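Sorting the Bag of Bags
Home > Small Tidying > Kitchen overflow
19 September notwithstanding, this page was last tidied in May

Every household has one. Ours hung on the back of the pantry door for years, a carrier bag so full of other carrier bags that it had developed a personality and leaned out at you when you went for the rice. If you have come to this page, I assume yours has started doing the same. The job takes an evening if you do it properly and ten minutes if you do what I did the first four times, which was to push down hard and shut the door.

What you need

A flat surface you can reach from all sides. A basin, bucket or box for the keepers. A second container for rubbish. A damp cloth. Something to listen to, as the rustling gets on your nerves.

I use the bed. Oda Sjöberg, who taught me the folding in step 5 and has strong feelings about most of my methods, uses the floor and says a bed is for sleeping in. Oda has younger knees. Put an old sheet down first if you're fussy, or plan to change the bedding afterwards, which has the happy effect of making you change the bedding.

Step 1. Tip the lot out

All of it. Don't pull bags out singly and decide on each one at the door, or you'll find a reason to keep every last one and be back where you began. Turn the big bag upside down and shake. Expect receipts. Expect tissues, onion skin and a bread tie or two. I once found a perfectly good glove, and I'm still looking for the other.

Step 2. Take out what isn't a bag

You would think this went without saying. A surprising share of what lives in a bag of bags is wrapping that got in on somebody else's ticket: biscuit foil, cling film, paper, the crackly sleeve off a bunch of flowers. Pull it all out now. Foil goes in one heap and paper in another, and anything filmy and see-through goes straight in the rubbish unless your council is kinder than mine.

Be firm about shiny wrappers. They look useful. I have kept shiny wrappers for most of my adult life and have yet to meet the occasion.

Step 3. Smell and squint

Hold each bag up to a window or lamp. Pinholes you can forgive, but a split along the bottom seam will only get longer, and it will choose its moment (mine was outside the chemist's, with eggs). Then have a sniff. Fish, onions and anything you can't name are grounds for dismissal. Bags that are merely dusty get a wipe and five minutes over the back of a chair.

Very thin ones that have gone flaky should be handled gently and thrown out at once. They shed, and you will be picking bits out of the carpet until spring.

Step 4. Make piles by size

By size, please. I know the colours are tempting. I sorted mine by colour one year and it looked splendid, and then whenever I needed something big enough for a pair of boots I had to go through the entire rainbow. Two piles will do: bags that hold a loaf, and bags that hold a week's shopping. Shake each one open as you go, so you know what you've got. Crumpled up, they all look the same size.

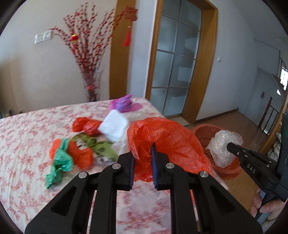 Step 5. Fold

Lay the bag flat and stroke the air out from the bottom towards the handles. Fold it lengthways until you have a strip as wide as three fingers. Starting at the bottom, turn the corner up to make a triangle, then keep turning the triangle over on itself until you run out of strip. Tuck the handles into the last fold. It should hold by itself. If it springs open and looks at you, there was still air in it.

Your first few will be dreadful. Put them at the bottom.

Step 6. Put them somewhere smaller than before

This is the only step that makes any lasting difference. Choose a tin or a shoebox, and when it's full, stop. A bag that doesn't fit goes to the greengrocer, who will take clean ones if you ask nicely, or into the supermarket's collection bin. Don't start a second box. The second box is how I ended up with the pantry door.

If you don't want to fold

Roll them and stuff them in an empty tissue box, pulling them out through the slot. Oda considers this cheating. It works perfectly well for the thin ones, although now and then you'll pull and get six.

Next page: Lids Without Pots, and Pots Without Lids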